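Rosora promet des placards rangés en 90 minutes

La société Rosora lance en octobre ses ateliers de pliage à domicile, facturés 275 euros la séance. Au programme : serviettes, draps, torchons et pulls, tous ramenés au même format selon une méthode baptisée Clokine. L'entreprise assure que 19 foyers l'ont déjà testée et que tous en sont contents. Elle n'a pas souhaité nous mettre en relation avec l'un d'eux.

La présentation à la presse, jeudi, s'est tenue autour d'une simple table. Verna Abernathy, fondatrice de Rosora, y a défendu l'idée qu'un textile bien plié « se range une fois pour toutes ». À la question de savoir ce que devient la pile quand un enfant tire sur celle du dessous, elle a renvoyé au deuxième module - vendu séparément.
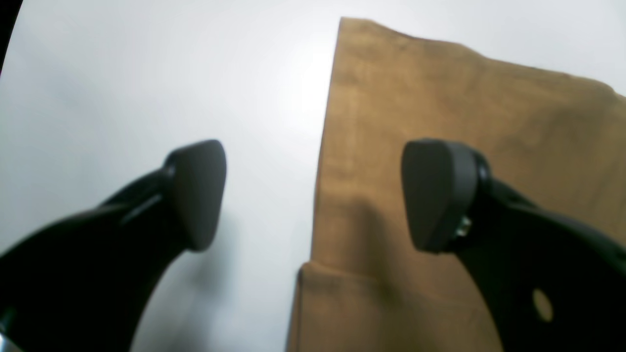
Une pièce de tissu beige pliée, sur la table.

Tobias Mbeki, qui vend du linge de maison depuis 14 ans, reste dubitatif. « Plier en trois, ma grand-mère le faisait sans abonnement », dit-il. Il reconnaît à la méthode un mérite pour les draps-housses, mais doute qu'elle tienne dans une armoire peu profonde.

Rosora annonce une étude sur la durée du rangement chez ses clients. Ni le calendrier ni le nombre de participants ne sont connus. Les inscriptions, elles, sont ouvertes.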